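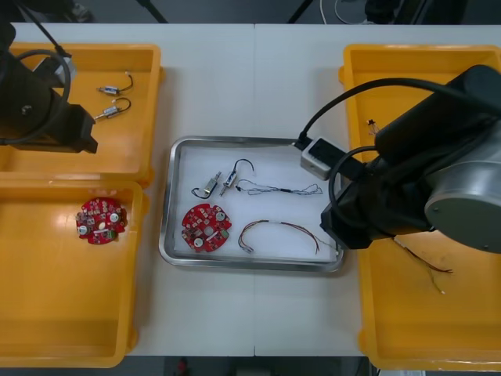

Bacs jaunes, plateau en inox, une feuille de papier blanc : le tri des petites pièces, version table dégagée.

Tout démontage commence dans l'optimisme et finit à quatre pattes sous l'établi. Pour rester debout, il suffit de deux ou trois bacs et d'un plateau.

Un bac par famille
Les moteurs avec les moteurs, les cartes avec les cartes. Le bac « divers » est interdit : j'en ai eu un, il a fini par contenir tout l'atelier. Prenez une couleur franche. Le jaune est laid, mais une pièce métallique s'y voit de loin.

Peu profond pour le petit
Un petit moteur avec son bout de fil noir se pêche très bien dans un bac bas. Au fond d'un seau, on tire sur le fil, puis on ressort le fer à souder. Gardez les bacs hauts pour ce qui se prend à pleine main.

Le papier au fond du plateau
L'inox se nettoie d'un coup de chiffon, mais il brille, et une vis qui brille sur un fond qui brille, bonne chance. Une feuille blanche règle la question. On peut aussi écrire dessus au crayon – « côté gauche », « vis longues », « ne pas perdre » – et la changer au démontage suivant.

Les cartes électroniques
À plat, jamais empilées, et tenues par la tranche. Une étiquette collée dessus porte souvent la référence : photographiez-la avant d'y poser le pouce.

Et le soir
On vide le plateau avant d'éteindre. Darius Olteanu, qui m'a prêté son établi en mars, prétend qu'il le fera demain. Il a 2 perceuses en morceaux et un bocal de 403 vis que personne ne réclame. Le bocal a été compté un dimanche de pluie, ce qui en dit long sur l'état des perceuses.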